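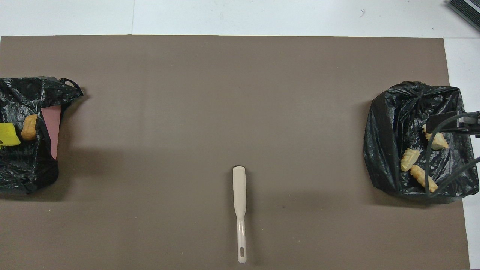 Una bolsa de plástico negra sobre papel marrón.

La bolsa que no se va

En agosto se cumplirán dos años desde que el ayuntamiento de Vallejo prohibió a los comercios entregar bolsas de plástico gratis. El balance oficial habla de éxito. Yo lo he leído dos veces y sigo sin encontrar el éxito por ninguna parte.

El informe, encargado a la consultora Fesora, dice que se preguntó a 1.412 hogares si usaban menos bolsas que antes. La mayoría respondió que sí. ¿Qué otra cosa iba a responder? Es como preguntar a la gente si se lava las manos. Nadie pesó la basura ni miró dentro de un cubo, y la única cifra de ventas que aparece corresponde a los supermercados Avent, que despacharon 2.465 rollos de bolsas de basura durante el primer año. No se dice cuántos habían vendido el año anterior, que era el dato interesante.

Mi sospecha es vulgar. En mi casa, la bolsa de la frutería acababa forrando el cubo del baño. Ahora compro un rollo para ese mismo cubo, de un plástico bastante más grueso. Pago por lo que antes me daban, y a eso se le llama cambio de hábitos.

Luego está el papel. Los comercios se pasaron a la bolsa de papel marrón con un entusiasmo que me escama, sobre todo cuando la cobran. Tiene aspecto honrado, de panadería antigua, y se le perdona todo: que se deshaga con la lluvia, que pese más, que venga en camión desde vaya usted a saber dónde. La tienda Nekumari, en la plaza, la vende con una hojita verde impresa. Pregunté qué significaba la hojita y me dijeron que era el dibujo.

No defiendo el plástico. He visto el cauce del río después de una crecida y no tengo ganas de verlo otra vez. Pero una ordenanza que se mide con encuestas de buena conciencia no merece los 853 euros de multa con que amenaza a un puesto del mercado, mientras las bandejas de cinco tomates siguen envueltas en film y nadie las menciona.

El concejal promete ahora una segunda fase, con más carteles. Preferiría que antes alguien subiera a una báscula la basura de un mes y publicara el resultado, aunque saliera feo.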